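Yeshi Tamiru
@yeshitamiru

Laundry thread. I moved into the flat in March and have finally got a washing routine that works for me. A few people asked, so I'm writing it down. 1/11

The machine came with the flat. It's a front loader and it sits low, straight on the floor. The manual was in the kitchen drawer, in Swedish and German only. I found an English one online and read it twice. 2/11

First thing I changed was the sorting. I used to have one big bag in the wardrobe and tip the lot in on a free morning. Now there are two bags, darks and lights. Towels go in with lights unless they're new. New towels go on their own the first couple of times or everything comes out covered in fluff. 3/11

Second thing was the basket. My old one was a tall round one from Randine and the handle split when I was carrying wet jeans down the hall. I wanted a low one that fits under the door, so that things fall into it when I pull them out. Measured the gap before buying this time. 4/11

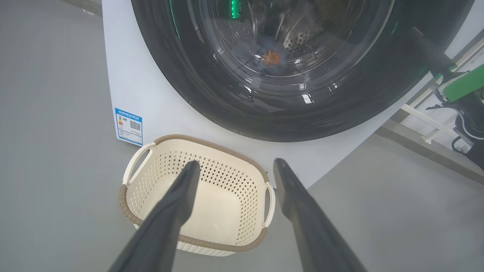

New basket in front of the machine. One small brown thing still in the drum.

The handles at each end are the part I like best. I can carry it in front of me and still get through the bathroom door, which I couldn't do with the round one. The holes in the sides let the air in if I leave damp things in it for ten minutes while I put the airer up. 5/11

Check the drum every time. Put your hand in and run it all the way round, including the top. Socks and flannels stick up there and you don't see them from standing height. I washed the same sock three times last month. 6/11

Settings, as people always ask. Everyday clothes at 30 on the normal cycle, bedding and towels at 60. Spin at 700 for shirts and anything thin, higher for the rest. Shirts come out wetter at 700 but I iron far less, so I'm happy with that. I don't use the quick cycle except for gym things. 7/11

Powder for lights, liquid for darks. I buy the Brinent powder in the big box and keep it in a tub with a lid. No softener on towels. I stopped using it in the spring and they dry me better now. 8/11

Drying is the hard bit in a small flat. I have one airer, a Wernska, and it takes one full load if I hang the shirts on hangers from the top rail. Window open a crack, bedroom door shut. If I load the machine at 6 in the morning it's hung up before work and most of it is dry by the evening. Jeans take another day. 9/11

Cleaning the machine: wipe the rubber seal after the last wash of the day and leave the door ajar. Once a month I take the drawer out and scrub it with an old toothbrush, then do the filter at the bottom. Put a towel and a baking tray down first. More water comes out than you expect. 10/11

Hagos Sisay asked where the basket came from. It was in the household aisle at Cai, near the mops. They had it in cream and grey when I went. The grey had a dent so I got the cream. 11/11

Adding one more as I've had the same question a few times: no, I don't fold straight from the airer. It all goes back in the basket and I fold it on the bed with the radio on. Takes me half an hour for the week's washing, longer if there's a fitted sheet.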